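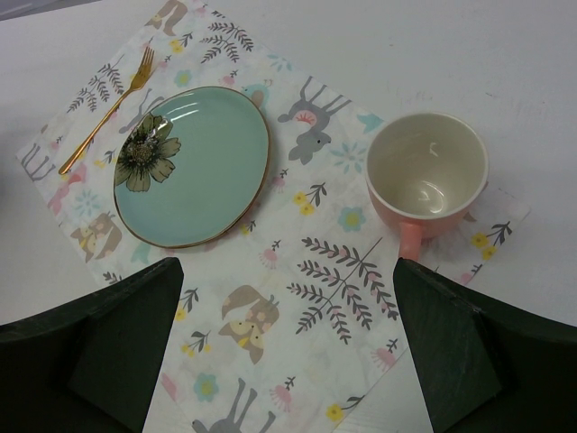

Blue-green plate, gold rim, woodland placemat.

My aunt's dinner service has arrived in Brolwood. It came in 6 boxes, each labeled FRAGILE in the handwriting of a woman who once threw a gravy boat at a wedding.

The movers, Hattar, quoted me 1,420 dollars. The bill says 1,913. I called and was told the difference is "stairs." I live on the ground floor.

Rasha Atallah, my landlady, thinks inheriting good china means you have to give dinners. I own two chairs. One of them is holding up a fern.

Dug out the etiquette book my aunt left with it. A proper hostess begins planning her November table in August. I begin planning dinner when the fridge starts beeping.

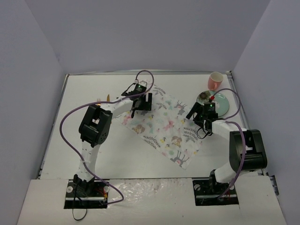
White tabletop, with a metal rail down each side.

Invited eight people for Saturday-type food on a work night. Qusai Geagea has asked if he can bring his own fork. He says it's a weight thing.

The book devotes four pages to the fish course and half a page to grief. My aunt underlined something in both. In the fish one she wrote "NO."

Menu so far: soup, a second soup in case of problems with the first, and a pie from the place in Vorthorpe that closes at 5.

Rasha has offered me two more chairs. The fern stays where it is.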